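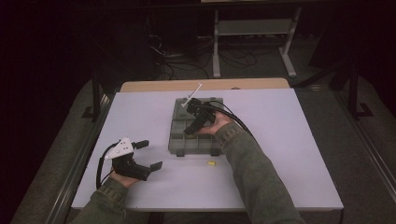

Gray compartment organizer on a white tabletop.

Search this board Enter keywords Go

Storage standards for loose buttons and fasteners
Posted 15 Feb 2025 by Cerklow_Textiles

Our costume department at Cerklow is revising its written procedure for detached buttons, hooks and snaps. The present inventory lists 204 lots, kept in paper envelopes by garment number. We propose to move them to divided plastic boxes, one lot per compartment. Comments from other collections are requested before the draft is adopted in May.

vivcombe_registrar
Vivcombe made this change and would not reverse it. Retrieval is faster, and staff handle the objects less. Please specify that the garment number be placed inside each compartment as well as on the lid.

Beaudoin Collections
We must respectfully disagree. Plastic of unknown composition should not be used for long-term storage of metal or early plastic buttons. Envelopes of acid-free paper remain our standard.

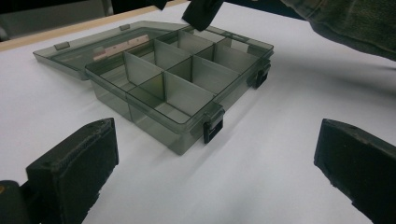

Our second objection concerns movable dividers. Small snaps can pass beneath a partition that is not fully seated, and a mixed lot is difficult to separate later. If boxes are adopted, the procedure should limit them to items above a stated size.

vivcombe_registrar
The point on composition is accepted. We place each lot in a small polyester bag first, then in the compartment. That also answers the concern about dividers.

busden_annex
Busden uses both systems. Boxes serve for study material, envelopes for accessioned items. Any box holding more than 20 lots is checked against the list by two members of staff.

Beaudoin Collections
Bagging addresses migration between compartments. It does not address vapors from degrading celluloid, and those buttons should be housed separately in any case.

Cerklow_Textiles
Thank you. Celluloid will be excluded from the draft, and the Busden division will be put to the department. Does Vivcombe seal its bags or leave them open?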